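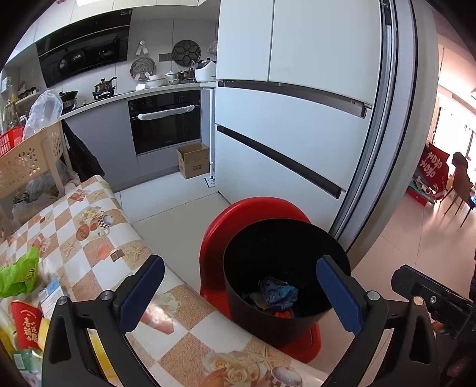

Comprei o meu quadriciclo usado em março e a primeira coisa que aprendi é que o óleo do diferencial dianteiro existe. Eu sei, eu sei! Mas quem vem de moto pequena, como eu, cresce achando que óleo é o do motor e pronto. O antigo dono me entregou a chave, um manual sem capa e um aperto de mão, e eu saí dali feliz da vida, sem perguntar nada. Agora faço a manutenção em casa e começo sempre igual: lixeira por perto, já com um plástico azul amassado lá dentro, e a mesa da cozinha com a toalha quadriculada de conchas, rosas e xícaras, onde abro o manual e vou riscando o que falta. As peças ficam na garagem, claro, que eu tenho amor à vida.

O quadriciclo é um Bellamy de segunda mão, com 727 quilômetros no painel quando chegou aqui. Parece pouco, né? Só que quilômetro de barro não é quilômetro de asfalto. Quem me abriu os olhos foi o Callum Yeoman, que tem uma oficina na saída de Bridbridge e atende o telefone com a boca cheia em qualquer horário do dia. Ele pediu para eu levantar a frente e balançar a roda com as duas mãos, uma em cima e outra embaixo. Fez toc-toc. "Pivô", disse ele, sem nem olhar.

Troquei os dois pivôs num sábado. O primeiro levou a manhã inteira (a trava não saía de jeito nenhum e eu já estava xingando em três idiomas), o segundo levou 33 minutos, café incluído. Gastei 443 reais nas peças, da Tidwood, e ainda achei barato perto do que me pediram na capital.
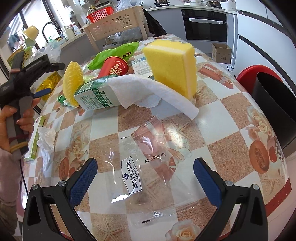

Saco plástico transparente da Member's Mark sobre a toalha estampada.

Depois vieram as coifas. Olha, se eu pudesse dar um conselho só, seria este: passe o dedo nas coifas toda vez que lavar o quadriciclo. Um rasguinho à toa deixa entrar areia, a graxa vira lixa e lá se vai a homocinética. A minha do lado esquerdo estava rasgada bem na dobra, num lugar que só se enxerga com o guidão todo virado.
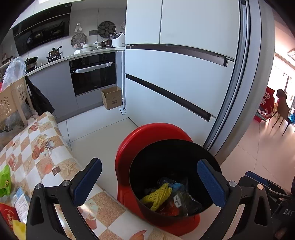 Tempo de leitura: 3 min

E a trilha? Fui, finalmente! São 11 quilômetros até o mirante de Lostiva, com uma subida de pedra solta que me tirava o sono. Fui atrás do Kayode Balogun, que anda ali desde moleque e tem uma paciência de santo com iniciante. Ele baixou um pouco a pressão dos meus pneus antes da subida, mandou engatar a reduzida e jogar o corpo para a frente, e ficou me esperando lá em cima, rindo.

Subi na segunda tentativa. Na primeira tirei a mão do acelerador bem no meio das pedras, que é justamente o que ele tinha pedido para eu não fazer, e tive que descer de ré com o coração na boca.

A frente não fez mais barulho nenhum. Quem reclama agora é o freio traseiro, um chiado fino que aparece só em descida longa, e as pastilhas novas já estão encomendadas com o Callum.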